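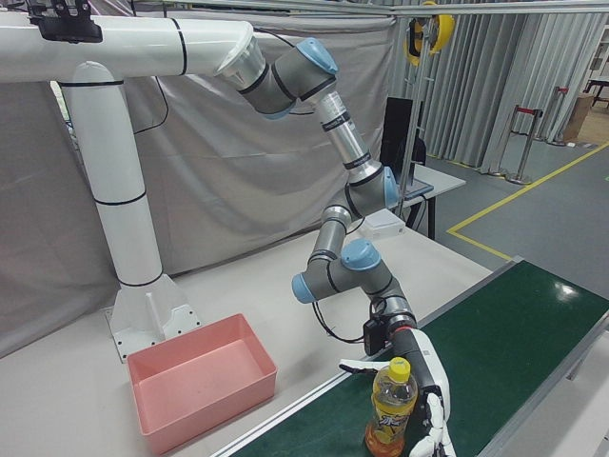
Drink bottle upright near the front edge of the belt, pink bin on the tabletop to the left.

Section 3. Setting up the belt and the bottles

By now you should have the Drellevine belt out of its packing and the table in its final spot (Section 2, if you skipped ahead - I would have too). This section gets you from a belt sitting on a table to a belt with a bottle riding along it, upright, at a speed you can live with. Give yourself an unhurried hour the first time. I still take most of one, but I fuss.

Revised July 2025. The steps for the speed knob are new, and I've moved the cable notes to the end where I should have put them in the first place.

3.1 Placing the belt

1. Clear the tabletop and wipe it down. Grit under a support leg will make the whole thing rock, and you'll spend ages blaming the leg.

2. Lift the conveyor with a second person, one at each end, holding the metal side rails. Please don't lift it by the belt!

3. Set it down at whatever angle suits your reach. I like a diagonal because it leaves me a nice triangle of table for bins and wiring, but straight along the table is fine too.

4. Leave 200 mm clear past each end of the belt. You'll want that for your hands when you get to tracking in Section 4.

5. Press down gently on each corner. If it rocks, loosen the leg bolts, let the legs settle, and tighten them again a little at a time.

Note: my table is 700 mm high and I find it just right for standing work. If yours is a lot lower, your back will let you know by lunchtime.

3.2 Choosing and loading bottles

Start with one bottle, and start with a full one. I know empties feel like the safe choice (no spills!), but an empty plastic bottle is so light that it wobbles and tips at the smallest jerk of the belt. A full one with the cap on tight has some weight at the bottom and stands up for itself.

1. Check the cap. Turn the bottle upside down over a sink and give it a squeeze.

2. Dry the outside completely, base included. A wet base skates on a smooth belt.

3. With the belt stopped, stand the bottle on it and let go. If it leans, check the base for dents and swap it for another if you find one.

4. Keep the base fully on the belt. It can be near the edge, but no part of it should touch the side rail.

5. Put a bin within arm's reach. Any flat-bottomed plastic one will do, and sides that flare outward make it easier to drop things in. Mine is pink, chosen purely so I'd stop losing it.

Caution: glass bottles don't belong on this belt. Neither does anything open, hot, or fizzy that somebody has just shaken.

You can run bottles lying down as well, and sometimes you'll want to, say if you're checking labels or practicing picking things up from the side. A round bottle on its side will roll, so lay it lengthwise along the direction of travel, not across it, and keep the speed low. Standing or lying, mind the label: if a corner is peeling, trim it or press it flat before the bottle goes anywhere near the rail.

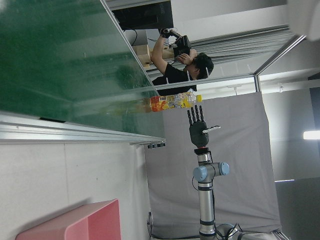 Hina Yousafzai wrote in after the November version to ask why I was so strict about full bottles, when a half-full one had worked perfectly well for her. Her batch was 57 mm across the base, she said, and she'd run 42 passes without one falling over. Fair enough! I tried it and she's right, at low speed. Where it went wrong for me was on quick stops, when the liquid sloshed forward and took the bottle with it. So, half-full is okay if you slow down gently, and I've softened the wording in the troubleshooting pages.

3.3 First run

1. Turn the speed knob all the way down before you plug anything in. All the way, until it stops.

2. Take everything off the belt, including the screwdriver you left there in 3.1.

3. Plug in, switch on, and bring the knob up slowly until the belt just starts to creep.

4. Watch it go all the way round a few times. It should stay centered between the rails. If it drifts to one side, switch off and go to Section 4.

5. Stop the belt, add your bottle, and start again from a creep. Stay by the far end and catch it!

6. Once you've found a speed you like, put a dot of paint marker on the knob. I used to trust my memory with this and I was wrong every single time.

Caution: the control box has a yellow electrical warning sticker and it means it. Don't open the box, don't rest drinks on it, and if a bottle ever does spill, pull the plug before you reach for a towel.

Round things such as fruit are a fun next step after bottles, but they'll roll when the belt starts, so keep them toward the middle and start gently.

3.4 Cables and the control box 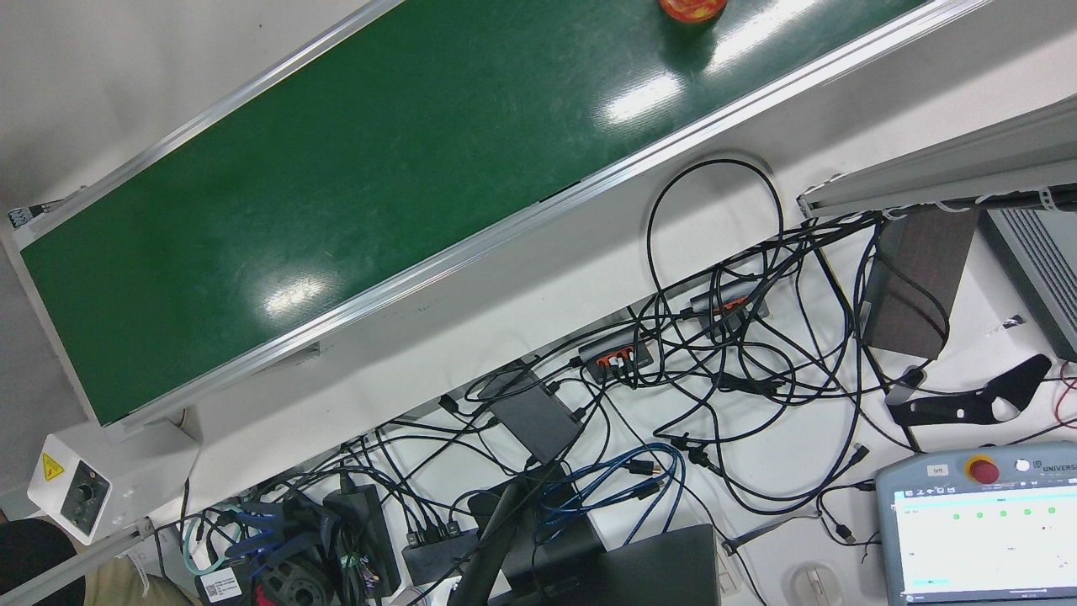

Speed-control box with its round black knob, below the lower-left end of the belt. Bench cabling to the right.

The belt doesn't add much wiring of its own. It's everything else on the table that multiplies.

1. Keep the knob facing you, where you can get to it without leaning over the belt.

2. Route cables away from the rollers at both ends. A loop that stands up off the table is the one that gets caught, so tie it down.

3. Put hubs where you can see the plugs. Label both ends of each cable while you still remember what it's for.

4. Keep power bricks out from under the belt, in open air, where a drip can't find them.

5. Coil spare network cable loosely and fasten it with a soft strap. I use the Multov ones, but a strip of old fabric works.

Note: if you unplug a hub to tidy up, switch the belt off first and turn the knob down again before you restart. Then repeat steps 3 and 4 of 3.3 with the belt clear, and carry on to Section 4 for tracking and belt tension.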